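Give me back the phone I can hold in one hand

Why I keep cheering for small phones, even when the sales charts don't
Published 27 Jan 2025

I bought a Drolleck in January, used, from a guy named Fermín Gallardo who was moving up to something the size of a cutting board. I paid 60 dollars for it. It had a scratch near the charging port and a battery that had seen some things, and I have been grinning at it ever since.

The thing fits in my hand! My thumb gets to every corner of the screen without that little shuffle where you walk the phone down your palm and hope. I can answer a text on the bus while hanging on to the pole with my other hand. I'd forgotten phones could do that. My last one, a Koppel, was a great phone in plenty of ways (the speakers, wow), but I used it like a clipboard, one hand to carry it and one hand to poke at it.
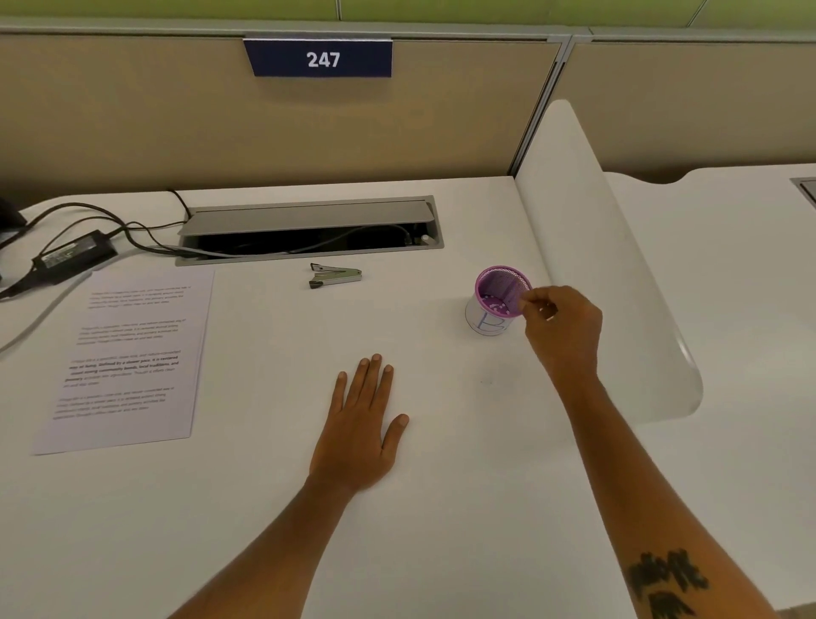

Phone makers love to say that people want big screens, and sure, lots of people do. My friend Delia Ocampo reads whole novels on hers and I would never take it away from her. But look at how much room the rest of our stuff gets by comparison. A cubicle like number 247 has a wide white desk in it, and a pen holder you can pinch by the rim between a thumb and one finger, and that's plenty of holder for pens. A phone lives in a front pocket, or in one of those tiny fake pockets they put on women's jeans, and there's a lot less room in there than on any desk.

The usual argument is battery life. Small phone, small battery, dead by dinner. Okay, mine drops to 30 percent by the time I leave work, and yes, I think about it. I also plug in for a few minutes while I make coffee and then I stop thinking about it. Nahuel Urrutia, who sits across from me and carries a Teno the size of a paperback, charges his at lunch too. He plays a lot of video on it, to be fair.

The other argument is that small phones always get the leftovers: last year's chip, the so-so camera, 2 years of updates if you're lucky. That one makes me mad, and it's a choice the companies made. Build a small phone with cheap parts, watch it sell badly, then announce that people don't like small phones. Come on. Put the good camera in it and charge me full price. I'd be in line at 9 in the morning.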